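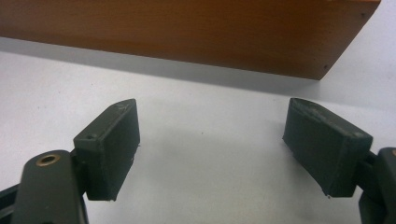 Keeping a room ready for sheltering in place

Choose the room now, before there is a warning. It should be as far from the outside walls and roof as you can manage. A basement is best. In a flat, use an inside hallway or bathroom on a middle floor.

Water
Fill clean food-grade containers from the cold tap and label each one with the month. We change ours in March and again in spring. Allow two litres a day for each person to drink, and more for washing.

Doors and vents
Cut plastic sheeting to fit each vent and doorway ahead of time, a hand's width bigger on every side. Write the location on each piece in marker and store it folded with the tape. Turn off fans, the furnace and the air conditioner before you start taping.

Coming in from outside
Take off your outer layer of clothing at the door and put it in a bag. Tie the bag and leave it well away from people and pets. Wash with soap and lukewarm water, and use shampoo but no conditioner – conditioner can bind dust to your hair. If there is no shower, wipe exposed skin with a damp cloth and bag the cloth too.

Radio
Keep a battery or wind-up set in the room, with spare batteries taped to the back. Mireille Farah in Bronddale stores hers with the batteries out, and they have never leaked. Stay inside until the local station says otherwise.

Food
Tins, crackers, peanut butter, dried fruit. Pack a manual can opener. Wipe the tins before opening them.

Tips collected by Mwajuma Muli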